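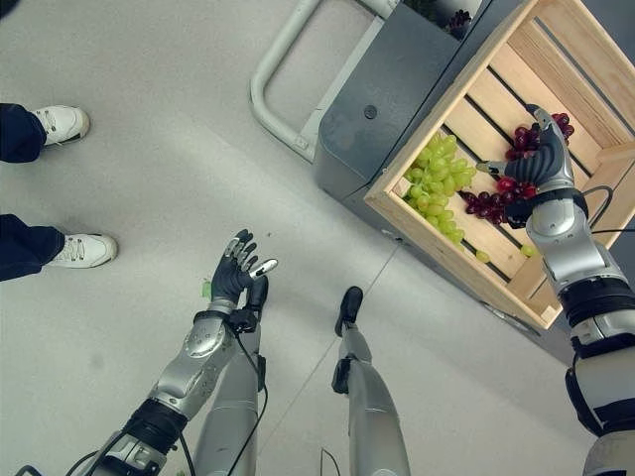
Green and red grapes in a pine crate

Community > Basketball > Leagues and Drafts

2 min read

September – posted by Priya Bellamy

Can a keeper be traded before the draft without losing the discount?

I run a 12-team fantasy basketball league, third season. Each team keeps up to two players, and a keeper costs you the round he was drafted in, minus one. One of our managers, Cengiz, wants to send his fifth-round guard to another team for a second-round pick. The guard would cost a fourth-rounder to keep.

The other manager says the price travels with the player. Cengiz says it resets to market value once he changes teams, and he wants extra for that reason. Our rules page doesn't cover it. Keepers lock at 9 p.m. the night before the draft and I need to post a ruling. What do other leagues do?

Arlo Brannigan

Price travels with the player. Every keeper league I've been in does it that way, and if it reset there would be almost no reason to trade for a keeper in the summer. You also need to say whose pick gets used up. It should be the new team's fourth, and if he has already traded that one away, he gives up his third.

Check your site settings too. Some of them wipe the keeper round when a player moves and you have to type it back in by hand. I had to do that for 5 players last year.

Esperanza Castellanos

we reset ours and its fine. people complained the first year

Brenda Villalba

Agree with Arlo on the price. The bigger problem is that you're making a rule while a trade is on the table. Two people have a stake in it, so put it to the other managers and let them vote before the lock. We had the same fight in my league (the Nivura, 49 trades last season) and the commissioner decided it alone. Two teams quit.

Write down a limit on years as well. Ours is two – the clock doesn't restart when he's traded.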